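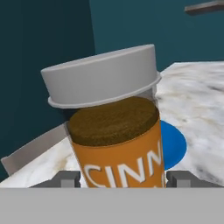
Octobre 2023

Trois semaines sans billet, j'étais sur la simulation. Le bras lui-même est toujours vissé à l'établi de l'atelier de Dandedside, avec son épaule démontée, et je n'y touche plus avant d'avoir reçu les roulements. En attendant, je travaille à la maison sur la cuisine virtuelle.

Le pot de cannelle me sert de cas d'essai depuis le début. Cylindrique, couvercle séparé, une étiquette orange facile à retrouver pour la détection de couleur. Dans le simulateur, le pot et le couvercle sont deux corps rigides distincts, et c'est là que j'ai perdu le plus de temps. Ma première version du modèle de collision donnait au couvercle un diamètre intérieur trop petit. Au chargement, les deux volumes se chevauchaient et le moteur physique les repoussait l'un de l'autre. J'ai refait la forme de collision en 24 segments convexes et le problème a disparu, au prix d'un calcul plus lent.

Ensuite, la prise. J'ai lancé une série de 252 essais dans la nuit de mardi, en faisant varier la position de départ du pot et le frottement des patins. Résultat : 104 prises correctes. Le reste se partage entre les pots renversés à l'approche et ceux qui pivotent entre les doigts au levage. Une prise basse laisse trop de masse au-dessus des patins. Coralie Whitelaw, qui a monté la pince avec moi, pense qu'il faut remonter le point de contact et réduire la vitesse de fermeture. J'ai commencé par la vitesse, que j'ai ramenée à 70 % de la valeur d'origine. Les pivotements sont moins fréquents, mais je n'ai pas encore refait la série complète.

Pour le rendu, je garde la caméra de poignet derrière les doigts, comme sur le vrai bras. Hemi Sutcliffe m'a passé ses textures de marbre pour le plan de travail. Elles sont un peu chargées, et le détecteur de contours prend parfois une veine pour un bord d'objet. Je les laisse quand même, le plan de travail de ma cuisine n'est pas uni non plus.

Reste à faire :
- remonter la prise sur le pot
- vérifier la masse du couvercle, mise au hasard pour l'instant
- relancer les 252 essais avec les mêmes positions de départ
- imprimer les nouveaux patins

Les roulements sont annoncés pour novembre. Si quelqu'un a déjà réglé le frottement de patins en silicone dans un simulateur, je prends les valeurs en commentaire.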